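The Case Against the Deep Bin

Every few years somebody in a storeroom decides that the answer is a bigger bin. Ours came round again in September, when the Wullton workshop swapped its shelf trays for deep metal bins and sent a cheerful memo to say that picking would now be quicker. I have packed and unpacked parts for 20 years and I doubt it.

The sales pitch is that a bin forgives you. You tip things in, you walk away, you sort them out later. Later is where the cost hides. A block stood on a shelf tray faces the same way every time, and your hand learns where it is. A block tipped into a bin lies however it landed, and somebody has to look before reaching. Even a few red-brown and dark green blocks on a bare metal floor will point in several directions, two snuggled up together and the next one off on its own.
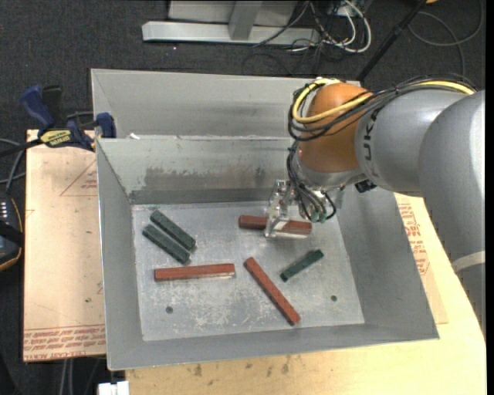 Abenezer Lemma wrote back to say that I was being sentimental about trays, that at Tavside they went over to bins five years ago and lost far less to breakage, and that a tray only stays tidy if the person filling it cares. Fair enough on the last point. I have seen trays at Sundudholm that would make you weep.

Still, I'd like to see the breakage numbers next to the picking times, and so far all I have been shown is the first half. A bin also takes a beating. The floor scuffs, the walls stain, and grit collects in the corners where a brush won't go. The memo promised a weekly wipe-down and didn't say whose week it was.

Keep the bins for scrap and for the big stuff. For anything you need to pick up the right way round, give me a shallow tray with dividers, and let Wullton time both for 7 days before ordering any more.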